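Fluvano Two-Arm Bench System

The Fluvano is a two-arm robotic system with multi-fingered hands, supplied by Hirkia for trials of light assembly, sorting and handling work at a table or bench. It is offered to workshops, repair centers and training institutions that want to find out, with their own parts and their own staff, which manual tasks can be handed to a machine today and which should stay with people.

Hirkia does not sell the Fluvano as a replacement for a trained assembler. The company's position, set out below, is that general-purpose hands have become useful for a limited range of shop-floor chores and remain unreliable for most household ones.

What the system can be expected to do

Under supervision, and with parts of a known shape, the Fluvano is suitable for the following work:

Picking up rigid parts from a flat surface and placing them in a tray or fixture
Holding one part steady while the other hand brings a second part to it
Turning a part over for inspection
Sorting parts by shape or color when they do not overlap

Customers should plan for a slower pace than that of an experienced worker. In Hirkia's own bench trials, a simple two-part assembly took around 9 times as long as the same job done by hand. The gap is smaller for plain pick-and-place work and wider wherever the operator has to step in and correct a grip.

What it cannot yet do reliably

Folding laundry, washing dishes, wiping down a crowded kitchen counter and making a bed are outside the supported uses. Soft goods change shape as they are lifted, and a kitchen is rarely arranged the same way twice. Hirkia has tried several of these chores in its test apartment and does not consider the results good enough to support in the field.

On the shop floor, the system is also not recommended for threading small screws, routing flexible cable or handling parts with oil on them. Customers who need these operations should keep them at a staffed station.

"We ask every customer to bring us the dull job first," said Fotini Manolakis, head of applications at Hirkia. "If it involves cloth or cable, we will usually advise them to wait."

Gear and ring assembly

Mating toothed parts is the task customers ask to see most often. The two pieces must be lined up along their centers and then rotated slightly until the teeth meet. A person does this largely by feel. The Fluvano must work from camera input and from the load on its fingers, and a small error in the angle of either hand is enough to make the ring ride up on the teeth.

The usual method is to steady the hub part on the table with one hand and carry the ring in the other. Operators should use a plain, level surface and keep the area between the hands clear. 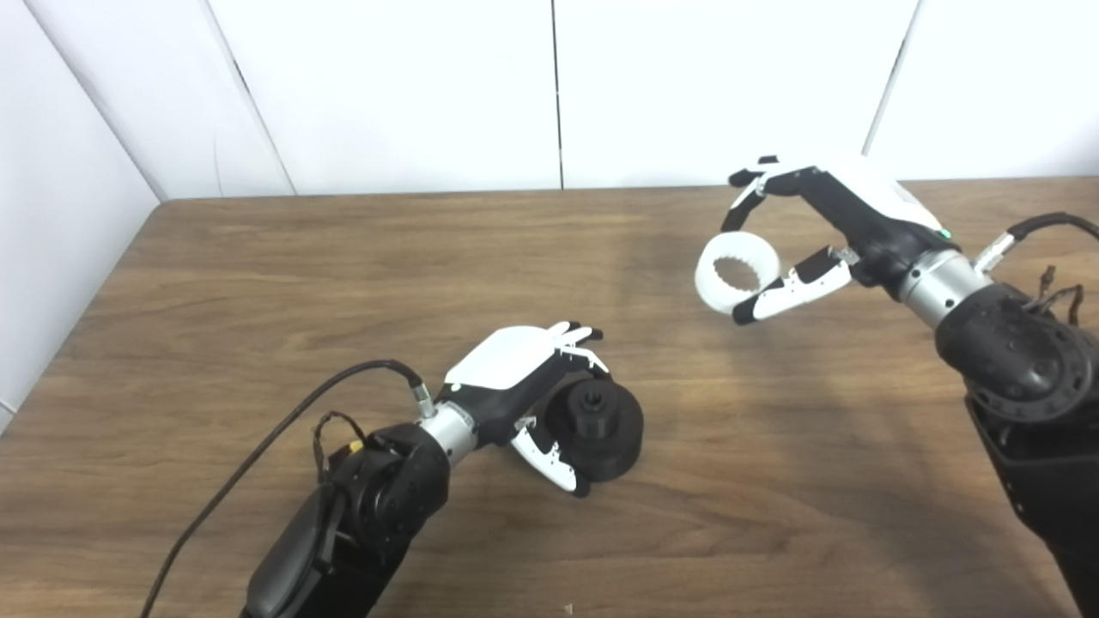 Site preparation

The table must be fixed to the floor or heavy enough not to shift when both arms move. Strong direct light should be avoided, as reflections on a polished surface can interfere with part detection. Cables must have enough slack for the full reach of each arm - a tight cable is the most common cause of a stopped trial.

Trial and purchase

The standard trial lasts 3 weeks and includes installation, operator training for up to 4 staff members and a written report on each task attempted. The report lists failures as well as completed cycles. Purchase is not required at the end of the trial.

Gerasimos Katsaros, who manages customer trials, reviews all requests before a site visit is arranged. Applicants should send a short description of the task, the dimensions of the parts and, where possible, 7 sample parts of each type. Requests for the next group of trials are accepted through September.

Related items

Clutau Parts Tray and Fixture Set
Pappas Heavy Bench, Fixed Height
Fluvano Replacement Fingertips
Operator Training, Second Level
Supported Task List for Two-Arm Systems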